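Visit to Bustimum: a morning with grippers in a test kitchen

Bustimum moved its arm testing to Brisville in July, and in October 2019 it let 13 visitors in to see the setup. I went because our workshop in Berdale has to choose a gripper before winter.

The kitchen

Tests are run in a furnished kitchen with an L-shaped dark counter, an induction cooktop and a refrigerator. I had expected a bench with foam blocks. The staff leave things out on purpose – mugs, bowls and a snack bag were on the counter, and there was packaging on the floor by the cabinets. Their view is that a gripper tested on a clear surface tells you little about a home. 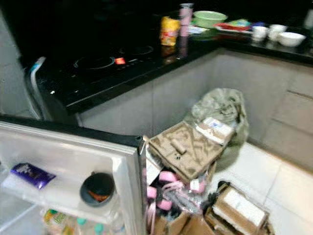
The refrigerator trial

The task we watched was taking items from the refrigerator door, with two arms driven by an operator. The jaws were the stock parallel set. Bustimum also had a softer set from Kalniņš, with padded tips, and changed over halfway through the session. A change takes about 3 minutes with a hex key.

A chocolate bar lying flat on the door shelf was the hard item. The stock jaws are thin enough to get under an edge, but they need a good approach angle. The padded ones were slower there and better on bottles. The front lip of the lower shelf gave both sets trouble, as the operator had to come in from higher up.
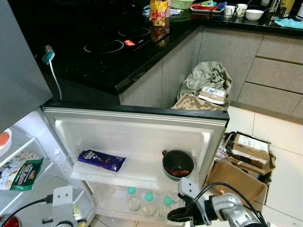
Both grippers at the open refrigerator door, with bottles on the lower shelf.

Cables and controllers

I asked about the cables, which loop out from the grippers. Bustimum has tried 2 routings and prefers the looser one, which snags more often but does not pull on the wrist. We were also shown a spare controller, though it was not connected.

Prices were not discussed. The Kalniņš tips can be borrowed for two weeks, and I have put our name down for a pair.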